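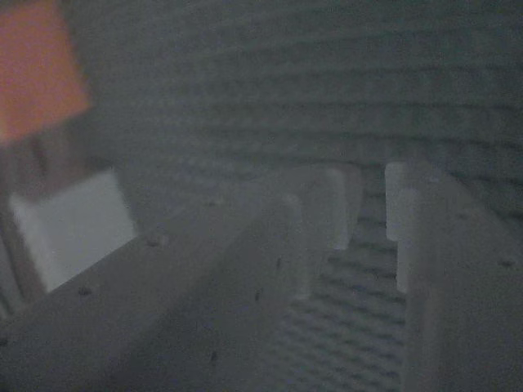 Gray ridges, close up.

The Ribbed Mat

The mat had come from Dranton, which was the name of the store and also, as far as anyone on Clekunine Street could tell, the name of the man who owned it, though he never came out from the back. It was gray and ribbed, and in a certain light it went a little green, the way a pond does before rain. Damián Zamudio had bought it to put under his wife's boots. That was in a May so long ago that the receipt, when he found it folded in the kitchen drawer, had turned the color of tea and kept only one number on it that a person could still read, which was 373, and he could not have told you if that was a price or an order or the clerk's own idea of the time.

He was supposed to be packing. His daughter Inés had been very clear on the phone about the packing. The truck was coming at seven in the morning, the apartment in Valdovinos had room for a bed, a table, two chairs and whatever would fit in the closet, and she did not want to arrive and find him sitting on an upturned bucket reading old newspapers. So he had put the newspapers in a box without reading them, or without reading more than one, and then he had gone into the back hall to deal with the mat.

It was the kind of job that ought to take a minute. You pick up a mat, you shake it over the porch rail, you roll it and tie it. But when he got down on his knees, slowly, with one hand on the door frame, he found that he was looking at the thing from very close, closer than he had ever looked at it, and from down there it was a whole countryside. The ridges went off in rows like a plowed field seen from a hill. There was sand in the grooves. There was a sunflower seed, and a thread of blue wool, and a bit of dried mud from who knew what spring.

"Well, look at you," he said, and he was speaking to the wool.

Marta had knitted a blue sweater the winter she was seventy - no, he thought, it was the winter the number 70 bus stopped running and she walked everywhere, and she was younger than that. She had knitted it for herself and it came out big enough for a horse. She wore it anyway, out to the beans and back, and every time she came in through that door she stamped on the mat, twice with the left and once with the right, so that anybody in the kitchen knew to put the water on. Forty-one years of stamping. He had put the water on for most of them.

He got an old toothbrush from under the sink and began to work along the grooves, one at a time, from the door side to the wall side. He told himself it was foolish to carry dirt to a new apartment, and it was a sensible thing to tell himself, but he was also saving what came out, nudging it along into a jar lid that had once belonged to some Golex pickles. The light moved off the floor and up the wall. Somewhere down the street a child was practicing the trumpet, or anyway was in possession of one.

Inés came at five, two hours before she had said she would, with sandwiches and a roll of tape around her wrist like a bracelet. She stood in the hall in her coat and looked at her father on the floor, and at the boxes behind him, almost half of which had nothing in them.

"Papá," she said.

"I'm nearly at the wall," he said.

She had a good deal ready to say about the truck. He could see her getting it in order. But then she looked down at the jar lid, with its sand and its seed and its little curl of wool, and she put the sandwiches on the washing machine and took off her coat.

"Have you got another toothbrush?" she said.

He had, as it happened, a whole cup of them. She knelt at the other end, grumbling a bit about her good pants, and they worked toward each other without much talk. When they were finished she rolled the mat and he held it while she taped it, far too many times around, and he wrote HALL on it in pencil although the new place did not have a hall.

Then she went to the door to carry it out, and on the bare boards where it used to be she stamped, twice with the left and once with the right, getting the dust off her shoes. She didn't seem to notice she had done it. Damián went into the kitchen and looked for the kettle, and had to open three boxes before he found it.

41 comments
Shared 5 times

More short fiction
The Bean Rows
A Key for the Upstairs Window
What My Uncle Kept in the Piano
Last Bus to Valdovinos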